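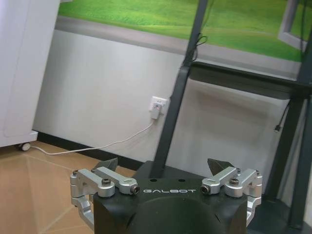
*Gripper marked GALBOT, with linkage fingers to either side.*

**Instructional Designer (fixed term, part-time)**
Bandora Learning, Sanbridge
Reference: 3755

Bandora writes course materials for further education colleges and adult learning providers. We need an instructional designer to rework the Gilchrist modules, a set of short online units in workplace maths and technical drawing first written for classroom use.

**Terms**

- 36 hours a month, worked in blocks agreed in advance
- Contract runs to the end of December
- Office in Sanbridge — remote work is possible outside review weeks
- Reports to the head of course design

**Duties**

- Convert tutor notes and handouts into storyboards, 4 per month
- Write learning outcomes that match the awarding body's wording
- Build wireframes and clickable drafts for each unit
- Run usability checks with learners at our Serham centre and log the results
- Correct existing units for contrast, heading order and keyboard use

**Essential**

- A teaching qualification, or equivalent time spent training adults
- Finished work in at least one authoring tool
- Working knowledge of accessibility standards for web content
- Clear written English

**Desirable**

- Experience of a practical or workshop subject
- Basic HTML and CSS
- Some work with interface design software

**How to apply**

Send a CV, a link to your portfolio and a statement of no more than 2000 words. The portfolio should include one project with its brief, an early draft and the released version — state which parts were your own work. Group projects are accepted.

Quote the reference number in the subject line. Shortlisted applicants will be given a short storyboard task, paid at the contract rate. Interviews are held in Sanbridge or by video call.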